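Home | Grants | Projects | Reports | Contact

Filed under: Grantee updates / Rural transport

Skulalley Community Bus: progress report to the Wustmont Fund, second period

This report covers the months from April to September. The service between Skulalley and Bainbridge has now run for the whole of the period on the timetable we agreed with you, apart from two days lost to flooding on the lower road.

Passenger numbers

We carried 957 passengers on the weekday service. The target in the grant agreement was 600. Most of the extra came from the 9.40 into Bainbridge, which people use for the surgery and the market. The late afternoon return is still quieter than we would like, and in August it often ran with one or two people on board. We have moved it back by 20 minutes from October to meet the college finishing time.

Saturday running has not started. We had hoped for June, but only one of the three new drivers had passed the medical by then. The other two have passed now and we expect to begin before Christmas.

Booking

Phone booking moved to the Sendport system in May. The first fortnight was difficult. Some regular passengers were entered twice and the driver's list did not always match the bookings. Sendport corrected the fault and there have been no double entries recorded after June. We still take bookings by phone in the mornings and plan to keep doing so, as a good share of our passengers do not use the website.

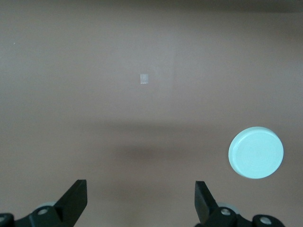

We also asked passengers what they thought of the new arrangements. Of the paper forms handed out on the bus, 23 came back, mostly from people travelling at least once a week. The commonest request was for a stop at the top of Mill Lane. The council has looked at the site and is content with it, but the verge needs a hard surface first – we have asked for a price and will write to you separately if it affects the budget.

Spending

Fuel and insurance are within budget. Repairs are over, owing to a gearbox fault in July. We have met the difference from our own reserve and are not asking for a change to the grant. Driver training is underspent and will catch up once Saturday running begins.

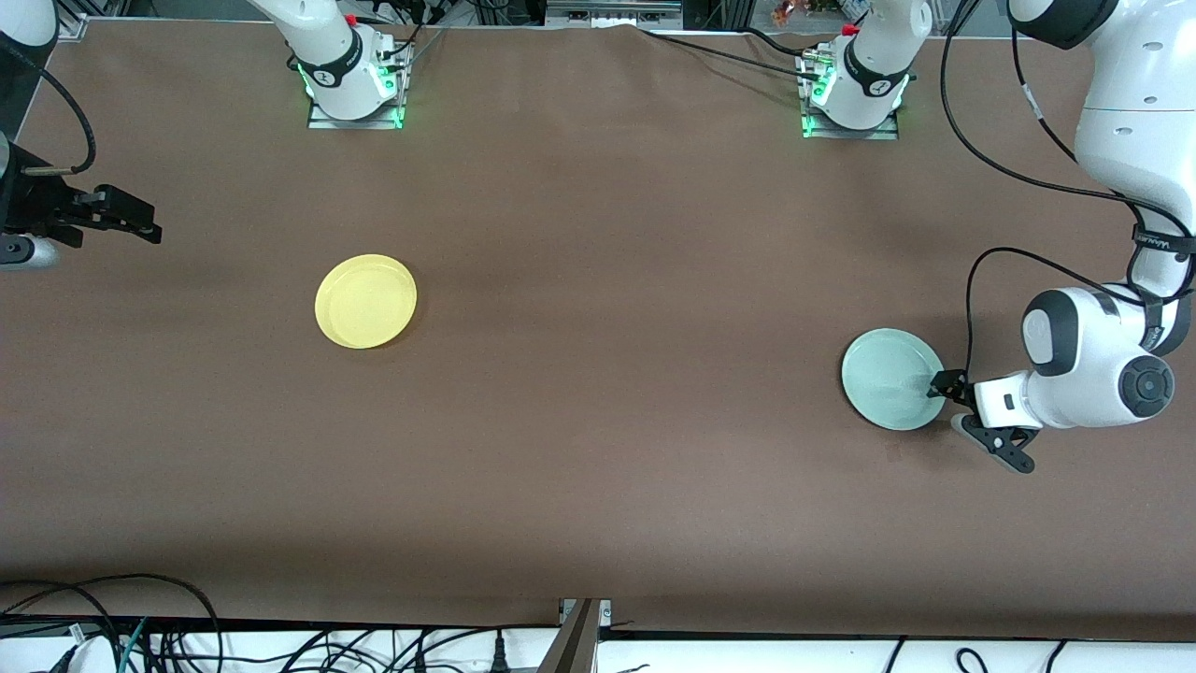 NEXT PERIOD

Between now and March we plan to:

- start the Saturday service
- settle the Mill Lane stop
- replace the 19 worn timetable cases along the route
- review fares, which have not changed under this grant

The final claim form will follow with the year-end accounts.

Related reports

Skulalley Community Bus: first period report
Bainbridge footpath repairs: closing report
Wustmont Fund: guidance on final claims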